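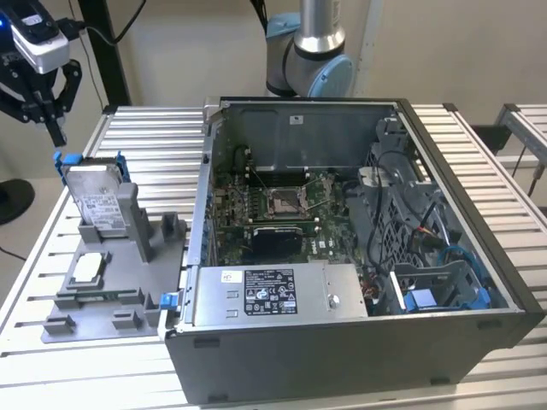 Robot-Assisted Assembly of a Desktop Computer
Project report, Skollska shared workshop
Anas Nasr and Marwa Ait Brahim
January 2025

1. Aim

The project set out to build a small cell in which a robot arm fits parts into a used desktop computer. This report covers the hard drive task. Fitting the processor and memory is left to the second half of the project.

2. Layout

The tower lies on its side on an aluminium slatted table with the side panel off. Parts are presented on a grey 3D-printed plate to the left of the case. The plate went through 2 versions. In the first, named Mirkach, the posts were too short and the drive leaned when the gripper closed. The second, Ragab, has a deeper rear holder and is the one now in use.

The drive is handled in its blue caddy throughout. We found the caddy easier to grip than the bare drive, and its position in the holder was more repeatable.

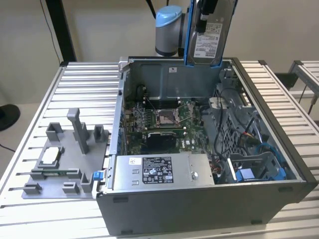 Figure 2. Drive and caddy held above the open case.

3. Motion

The path is stored as a list of taught points. Between the plate and the case the arm moves at 25 per cent of the set speed limit. Planning a path takes roughly 1000 ms on the workshop computer, and the result is saved so that it need not be repeated.

The approach to the drive cage was the hardest part to teach. Cables run through the cage, and the caddy has to be turned before it is lowered. Points were first taught in December and had to be taught again when the table was moved. 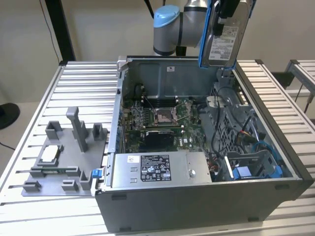
4. Remaining work

The control script, Purer, is 479 lines long and still holds the taught points in the same file as the motion code. These should be separated. A check on gripper width is also needed, so that the arm stops if the caddy slips during the turn.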